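Nukulent: Rezeptkorpus Konserve

Nukulent ist eine Sammlung von 1458 Rezepten, in denen mindestens eine Zutat aus der Dose kommt. Angelegt hat sie Graciela Farías, die Dubletten hat Benjie Dalisay gelöscht, die guten leider zuerst.

Inhalt
rezepte.csv: ein Rezept pro Zeile, UTF-8, Trennzeichen Semikolon. In den Zubereitungstexten stehen ebenfalls Semikolons. Wir bedauern das.
zutaten.csv: 94 normalisierte Zutaten. "Pfirsich, halbiert" und "Pfirsichhälften" gelten als dasselbe, wogegen Lorna Policarpio bis heute Einspruch erhebt. 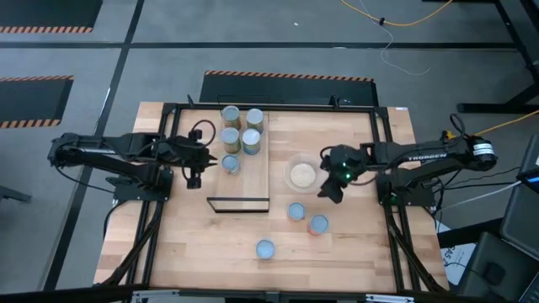
Herkunft
Fast 300 Rezepte stammen aus dem Nachlass der Kantine Villanueva, der Rest aus Vereinskochbüchern und von Rückseiten. Mengenangaben wie "ein guter Schuss" wurden beibehalten. Die Spalte menge_ml ist dort leer und bleibt es auch.

Bekannte Probleme
In 20 Rezepten fehlt der letzte Schritt. Man nehme an, dass gegessen wird.
Die Spalte schwierigkeit wurde von Kenneth Magbanua vergeben, der alles für leicht hält.
Beim Import mit Isent unter Version 2 werden Umlaute zu Fragezeichen, "S??speise" ist also kein Geheimrezept. 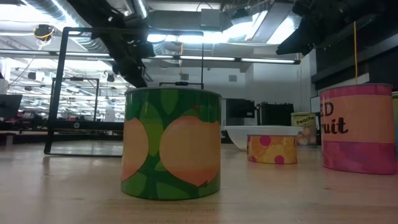 Obstkonserven, rechts eine Dose mit der Aufschrift "Peaches"

Lizenz
Frei nutzbar mit Nennung. Wer den Aspikteil nachkocht, haftet selbst. Korrekturen bitte als Patch an Leonora Policarpio, Anrufe nach 22 Uhr nur bei Sülze.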